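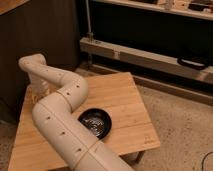

A cream arm, a black bowl and a square of pale wood.

The dullest job in robotics is also the one that matters

By Svenja Gasser

There is a kind of talk I have now sat through often enough to predict the slides. First comes the film of a robot doing something domestic, speeded up. Then a diagram with arrows. Then, for perhaps four seconds, a line saying how many demonstrations the system was trained on, and then we are back among the arrows for half an hour.

I would like to talk about the four seconds.

A demonstration, for those who have been spared, is one go at a task. A person guides the arm through picking up the thing and putting it where it belongs, the computer records every joint angle and every camera view, and the thing goes back to where it started so that the person can do it again. Do this enough times and you have a dataset. Feed the dataset to a learning system and, if the wind is in the right direction, you have a robot that can pick up the thing. It has learned from examples, we say, as if examples grew on a hedge.

They come from someone like Natnael Zeleke, who last May recorded 300 of them at our place over a stretch that he describes as "a bit of a blur, with sandwiches". He is good at it. I didn't know one could be good at it until I compared his recordings with mine. His are calm. The arm goes out, it arrives, it closes, it comes back. Mine look like someone hunting for a light switch in a hotel room. I overshoot, I correct, I hover while I think about lunch, and the system, which is a most attentive pupil, learns the hovering. For a while we had a model that would stop dead above a bowl for a second and a half before doing anything, with every appearance of deep thought. That was me. I had taught a machine to dither.

We threw my examples out and the dithering went away. I've had performance reviews that were less direct.

My complaint is about how we treat this work. In most of the labs I know, designing the model is done by people with their names on the paper, and gathering the examples is done by whoever is youngest, newest or too polite. It's thought of as fetching. You need 2000 of them by the end of the month, so you get a rota and a kettle. What goes into the examples is decided on the spot by a tired person at twenty to five who would like to go home, and who therefore puts the bowl back in the spot that makes the next go easiest.

That bowl is worth dwelling on. If it always returns to the same place, the robot doesn't learn to find a bowl. It learns a place. Move the bowl a hand's width and you may watch the arm descend with total confidence on bare wood, close on nothing and carry the nothing carefully across the table. I have seen a visitor applaud this. He thought it was a rehearsal.

So you vary the position. Then you find you've varied it only within comfortable reach, and the far corner of the table is a foreign country. So you vary that as well, and discover that every example was recorded with the same lights on, and that the thing falls to pieces in a bright morning. Shiny things are the worst. Anything crumpled and silvery sends glints off in directions of its own choosing, and it looks like a different object each time someone crosses the room. A matt wooden block is a pleasure by comparison, which explains why the world's datasets contain so many wooden blocks and why so few of the world's kitchens have been tidied by robots.

Noemi Dvorak, who ran the collecting for a project called Illel before she came to us, keeps what she calls a boredom sheet. Before anyone touches the arm, she writes down how the objects will be laid out, in an order that has been shuffled by a computer, and you follow the sheet. You're not allowed to improve on it. If the sheet says the bowl goes somewhere stupid, it goes somewhere stupid. People hate the sheet. I hated it. The reason it works is that human beings asked to be random are hopeless at it, and after ten goes we're all just making little patterns and feeling free.

The other thing she does is keep the failures. This was a bigger argument. The usual habit is that when you drop something you say a short word, delete the recording and start again, and the dataset ends up as a record of a world in which nobody ever drops anything. A system brought up in such a world has no idea what to do when it does. It has never seen a bowl tipped on its side. It's like those people who were never told off as children and then meet a traffic warden.

Noemi's rule was that a fumble stays in, provided the person recovers from it, and is marked as a fumble. Kazimír Kuruc, who does our training runs and likes his data clean, said this would teach the robot to fumble. It was a fair worry, and my own career as a ditherer was brought up in evidence. The difference, as far as I can tell, is that a fumble followed by a recovery has some information in it, and a hover has none. We tried it both ways. I won't pretend it was a proper experiment, as two things changed at once and one of them was the gripper. But the version that had seen mistakes would have another go when it missed, and the version that hadn't would sail off towards the finish with its hand empty. Kazimír now says he was in favour of it from the start, and I've decided to let him have that.

There is a respectable case against everything I'm saying, and it goes: just get more. With enough examples the bad habits of any one person wash out, the odd positions get covered by luck, and you can stop fussing about who was thinking about lunch. I have some time for this. It has worked for text and for photographs, where people had kindly spent decades producing the stuff for other reasons. But no one has spent decades producing recordings of robot arms reaching for bowls. Each one costs a minute or so of a person's life, plus the minute spent putting everything back, which never appears in anybody's sums. If you're paying that much, you might as well look at what you bought.

And people don't look. This is the part I find hardest to be cheerful about. Uliana Moroz joined us from Hevside with the strange custom of watching recordings before training on them. She sat down with a set we had been using for months, all 2642 of them, at four times normal speed, with a pot of tea. By the end of the second afternoon she had found a run in which one camera had been knocked and was pointing mainly at the carpet, and another in which the task had been done the wrong way round, very neatly, by somebody who had misread the instructions. There had been three meetings about why the model was behaving oddly. At one of them we had drawn up a plan to make it larger.

None of this needed cleverness to spot. It needed someone to sit and watch, and we'd arranged matters so that sitting and watching was beneath everyone who was senior enough to do something about it.

So what would I change? Put the names of the people who gathered the examples on the paper, to begin with, and on the front of it, instead of in the bit at the end with the building's heating engineer. Have whoever designs the model do at least a morning a month on the arm. I do mine, on the understanding that my recordings are for my own moral improvement and go straight in the bin. Write down how the objects were placed and who placed them. When you give the talk, let that slide stay up for as long as the arrows do, and be ready for questions about it.

Pay more, too. The going rate for this work assumes that anyone could do it, and I'm living proof that they can't. Natnael has been offered something similar at Virar for better money, and I told him to take it, and then went and had a word upstairs. I don't know yet how that will come out. Meanwhile he is training two new starters, and the first thing he has them do is watch some of my old examples, which Noemi apparently saved.

Related articles
The sheet everyone hates: shuffled layouts in practice
Why our robot can't cope with mornings
Haque, one year on: what we kept and what we binned
In defence of the wooden block

We use cookies to remember your settings and to see which pages are read. You can accept all cookies or manage your choices.

Sign up for our newsletter and get new essays by email. Unsubscribe whenever you like.

Contact us | Write for us | Privacy | © All rights reserved | Back to top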